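Laborbuch, Mai 2024
Testgerät Bendevton, Greiferpaket mit Handgelenkkamera

So, das Paket von Bendevton liegt jetzt seit zwei Wochen bei uns und ich komme endlich dazu, das ordentlich aufzuschreiben. Leihstellung läuft über Javance, Ansprechpartner ist Witold Michalski (geht sogar ans Telefon!). Im Paket: Greifer, Kamera, Kabelsatz und die Software Dzene, die wir erst nach dem dritten Anlauf lizenziert bekommen haben. Priit, falls du das liest: der Lizenzschlüssel steht auf dem Zettel am Schaltschrank, bitte nicht wegwerfen.

Montage ging flott, Flansch passt ohne Adapter. Die Kabelführung am letzten Gelenk gefällt mir weniger, bei voller Drehung spannt es. Habe erst mal mit Klettband nachgeholfen, das muss noch anders werden. Kalibrierung nach Anleitung, danach 200 Leerfahrten auf und zu, kein Ausreißer beim Öffnungsweg. Dace wollte 600, aber da war mir die Zeit zu schade, können wir gern über Nacht nachholen.

Jetzt Textilien. Dafür haben wir das Ding ja überhaupt angefragt – Metall und Kartons kann unser alter Tramport auch. Vorgehen: Tuch flach auf den Tisch, Ecke anfahren, Finger weit offen, dann langsam zu. Am hellen Rand findet Dzene die Kante nach meinem Eindruck besser als mitten im Flor, da rät die Software gern mal. Die Kordel ist auch fürs Greifen dankbar, weil sie etwas Struktur hat.

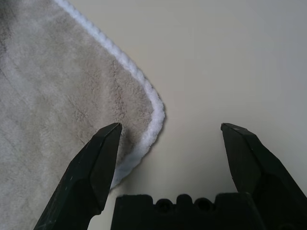
Was mich noch stört, ist der Anfahrwinkel. Dzene schlägt immer die kürzeste Bahn vor und nimmt keine Rücksicht darauf, in welche Richtung die Ecke zeigt. Ich habe es von Hand überschrieben, Parametersatz 387 liegt auf dem Laufwerk. Aníbal meint, man könne das sauber in der Bahnplanung lösen, das soll er mir bitte mal zeigen. Schließkraft steht vorerst auf kleinster Stufe.

Preis: Angebot liegt bei Sota auf dem Tisch, ich finde es happig, vor allem den Wartungsvertrag. Ohne den würde ich sofort ja sagen. Michalski fragt nach, ob wir die Leihe bis November verlängern können, dann hätten wir auch Luft für dünne Stoffe.

Offen: Zugentlastung, Nachtlauf mit Dace, Ersatzfinger anfragen (Lieferzeit?).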